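Walkthrough + inspection, two-arm tabletop kit from Jerasar, trial unit, before we say yes or no to the Galtow order. Bench B. Filled in as I went, so the order is the form's order and the comments are whatever I had time for.

Marks: OK / FIX / NO / n/a. Anything marked NO has to be closed before power goes on with a person inside the tape.

## 1. Paperwork and delivery

- [x] **Packing list matches crate** – OK. One bag of spare screws not on the list, kept it.
- [x] **Manual in English** – OK, mostly. The chapter on the stop circuit is a rough translation, had to read it twice. "Release the pressing before resume" = twist the button to reset.
- [ ] **Risk assessment from supplier** – FIX. They sent one for the older single-arm kit. Asked for the right one. Reply says "next week."
- [x] **Serial numbers logged** – OK, both arms, both grippers, controller.
- [ ] **Warranty terms** – FIX. 2,000 running hours or a year, whichever first. Doesn't say if grippers count as wear parts. Need that in writing, the Hämmerli people got burned on exactly this with their old feeder.

## 2. Bench and surroundings

- [x] **Table rated for load** – OK. Ours, not the kit's. Bolted down.
- [x] **Table level** – OK
- [x] **Floor tape** – OK, redone this morning, old tape was lifting by the door side.
- [ ] **Signage** – FIX. Sign still says "LASER IN USE" from the previous setup. Swap it.
- [x] **Clear path to exit** – OK now. Moved two crates and the bin.
- [ ] **Lighting** – FIX, minor. Overhead tube on the far side flickers. Annoying for people, worse for the cameras. Facilities ticket is in.
- [x] **Fire extinguisher within reach, in date** – OK
- [x] **Nothing hanging over the work area** – OK

## 3. Power and controller

- [x] **Supply voltage checked at socket** – OK
- [x] **Ground continuity** – OK, arm bases and controller case.
- [x] **Controller fan running, vents clear** – OK. Loud. Louder than the Zamora unit we had in spring.
- [ ] **Strain relief on controller cables** – FIX. Left arm data cable holds its own weight off the connector. Needs a clamp on the table leg.
- [x] **Main switch lockable** – OK, takes our standard padlock
- [x] **Restart after power loss** – OK. Pulled the plug with both arms idle, plugged back in. Stayed dead until reset, as it should.
- [ ] **Brake hold on power loss** – NO for now. Left arm held. Right arm sagged before it caught. Manual says some drop is normal but gives no number. Wrote to Jerasar with the video attached. Hands out from under the right arm untill this is answered, powered or not.

## 4. Emergency stop

- [x] **Stop cuts both arms** – OK
- [x] **Stop cuts grippers too** – OK, they go limp, don't snap shut. Good.
- [x] **Reset needs a deliberate action** – OK
- [x] **Second stop at the door** – OK. Long cable, taped down.
- [ ] **Stop tested during fast move** – FIX. Only did slow and medium. Did not want to do the fast one alone in the room. Two people for this, put it on the plan.
- [ ] **Stop response time** – FIX. Stopwatch says quick, which isn't a measurement. Bring the logger.

## 5. Arms, mechanical

- [x] **Base bolts torqued and marked** – OK, paint marks on.
- [x] **Joint play by hand, power off** – OK left. Slight click in right wrist when rolled. Could be the same thing as the sag above, could be nothing.
- [x] **Covers seated** – OK
- [x] **Sharp edges** – OK on the arms. Light burr on one base plate, filed it.
- [x] **Soft limits set** – OK. Tightened from factory values, arms could reach past the table edge as shipped. Don't love that as a default.
- [x] **Arm to arm collision check in software** – OK, works, but it's a setting and anyone can untick it. Asked whether it can be locked behind a password.

## 6. Grippers and wiring at the wrist

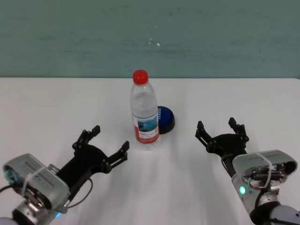
The wrist cabling is the part of this kit I like least, and most of my comments ended up under this item. Everything is out in the open. Cable ties around both wrist housings, thin black wires running outside to the grippers, and on the left one the wire loops out from the housing with slack in it, so that's a snag point for anything with a handle or a strap. Works fine next to a plastic bottle on a nearly bare table. Would not trust it over a bin of mixed parts, which is the Galtow job. FIX: sleeve both wrist runs, shorten the loop, replace ties with proper clips. Ask if a covered version is an option and what it costs.

Rest of the section:

- [x] **Gripper mounting screws tight** – OK, went round all of them. Threadlock recommended, the manual doesn't mention it.
- [x] **Fingers move freely, power off** – OK
- [ ] **Pinch points** – FIX. The linkage is open so there's places for a fingertip well behind the gripping tips. Add to the training sheet, and pinch point stickers on the housings if they'll stick.
- [x] **Grip force limit set** – OK, lowest setting for trial work.
- [ ] **Finger tip pads** – FIX. No spares in the crate. Order a set.
- [x] **Gripper opens on command after a stop** – OK after reset
- [ ] **Cable flex over full wrist travel** – FIX. Looked ok over the range we use. Full range not done.

## 7. Software and operator side

- [x] **Login per operator** – OK
- [x] **Speed limit in trial mode** – OK, 245 mm/s at the tool, shown on the status page.
- [x] **Status lights readable from operator seat** – OK but small. The color key is on a page at the back of the manual. Print it, tape it to the controller.
- [ ] **Error messages** – FIX, minor. "Fault 2" with no text. Had to look it up. Was a loose plug.
- [x] **Log export** – OK. Plain text file, opens in anything.
- [ ] **Updates** – FIX. Wants to update itself over the network. Turned off. Someone has to decide who does updates and when, and retest stops after.

## 8. Housekeeping

- [x] **No food at the bench** – OK
- [x] **Open containers** – rule is caps on for any bottle used as a test object. Write it on the sheet, we have been saying it out loud and that's it.
- [x] **Table wiped down after use** – OK
- [ ] **Tools back on the board** – FIX. Small hex key missing again.

## Where this leaves us

Trial can go on at slow speed, nobody inside the tape while powered. Not signed off for the fast setting. Not signed off for unattended running at all.

Must close first:

1. Right arm brake drop – answer from Jerasar, then retest
2. Fast stop test with a second person
3. Correct risk assessment on file

Before ordering for Galtow:

1. Wrist cabling, covered or sleeved
2. Warranty wording on grippers
3. Password on the collision setting
4. Price on spare pads

Compared to the Zamora unit: easier to set up, better log, quieter arms, noisier controller, worse cables. Price is close enough that it comes down to the cables and how fast they answer email. So far the answers have been polite and slow.

Recheck of sections 3, 4 and 6 once the clips and sleeving are in. Rest can stand untill the kit gets moved. If the kit does get moved, section 2 again from the top, plus base bolts and soft limits.

Key to the controller padlock is on the hook by the breaker panel, please put it back there.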